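Gronham Practice

The Gronham Practice is a set of working rules for recording hand-held gripper demonstrations of small-parts handling, the kind of footage later used to teach robots to sort, pick and place. It is named after the Gronham workshop, where the first version was written, and it is kept up by the Horrocks group together with the Goltden parts laboratory. The current text has 22 rules and fits on a few printed pages, a remarkable feat in a field where handling guides tend to swell into binders.

Background

Before the Practice existed, each site recorded in its own way. One site filmed parts on patterned mats, another on bare steel, and a third changed its table halfway through a collection without writing it down. The files could be joined together, but a model trained on them would pick up the habits of the room as readily as the habits of the hand. Goltden compared 143 recordings of the same sorting task and found that most of the differences between them came from setup, with the skill of the person holding the tool playing a much smaller part. That result led straight to the first draft, which was passed around in February and marked up heavily by everyone who had to use it.

Scope

The rules cover tasks done on a table with parts that fit between two fingertips: resistors, capacitors, screws, washers, clips and the like. They apply to hand-held tools with a camera mounted on them. Fixed arms have their own supplement, and soft or liquid materials are left out altogether. Live circuits are also out. A part must be disconnected and safe to touch with bare hands before it goes anywhere near a recording table.

The table

Rule 1 asks for a plain, matte surface in a single color, large enough that the part and its container both sit well inside the edges. White is allowed and popular, although glare has to be checked from the height of the tool as well as from standing height. The surface is wiped before each session. Marks that will not come off are written in the session log with their position, and the table stays in use unless a mark could be mistaken for a part. This last point caused a lively argument during drafting. Some sites wanted spotless tables only; others pointed out (quite rightly!) that real benches have stains, and that a robot which panics at a smudge is not much use in a repair shop. 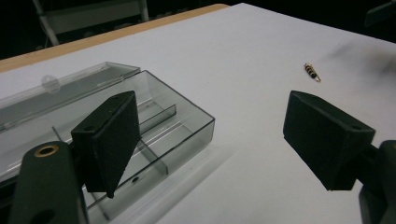
Containers get a section to themselves, and it is probably the most read part of the whole text. A lidded box must be fully open before recording begins, with the lid resting where it cannot swing back during a reach. Clear plastic is graded as "hard" because its edges are faint and the table shows through it. Sites are encouraged to include it anyway, as long as the log says so and the same task is also recorded with an opaque box. Dividers may be fixed or removable, but they may not be moved between attempts in one set.

One part at a time is the default for beginners. Rule 9 says that a single part is laid on open table, clear of the container, and that its direction is changed between attempts. Parts with wire leads are a special joy and a special headache. A resistor can be gripped by its body or by a lead, and the two look nearly alike until the part begins to slip. The Practice allows only body grips for the basic grade. Leads may have bends in them, as they do in any parts drawer, but a part is retired once a lead has cracked.

Fingers and grip

Both fingertips must be of the same shape and surface, and both must stay in view of the camera when the tool is open. They are checked for wear after every 40 attempts. A worn tip is replaced along with its partner, even if the partner still looks good. The operator opens the fingers, approaches slowly, pauses with the part between them, and only then closes. The pause is short, but it makes the moment of contact much easier to find when the recordings are labeled.

Attempts that fail are kept. This is one of the best ideas in the Practice and it has been copied widely. A dropped part, a missed grip or a bumped box is labeled as such and stored with the rest. The only attempts that may be deleted are those showing a person's face, private papers, or a tool fault that spoiled the recording.

Lighting

Light should fall mainly on the work surface. The room behind it may be dark, but exposure has to be locked before the first attempt so that the picture does not brighten and dim as the tool moves across the table edge. Soft shadows under the fingers are welcome, as they help show height. Hard shadows that cover the part are grounds for moving the lamp.

Records and checking

Each session has a log giving the table, container, part type, grip grade and any marks or damage. A second person reviews one set from every session against the log. The open Balluvlow collection, recorded entirely under these rules, holds 1,179 attempts and is the usual starting point for sites that want to compare their own work.

Criticism and revision

Critics say the Practice is too fond of tidy tables, and that its basic grade teaches robots very little about clutter. The revision of 8/25/26 answered part of this by adding an optional crowded-table grade, in which other parts may lie close to the target. Rules for tweezers and for parts too thin to lift from a flat surface are still being drafted.

See also

Small-parts handling
Demonstration logging
Fingertip wear
Balluvlow collection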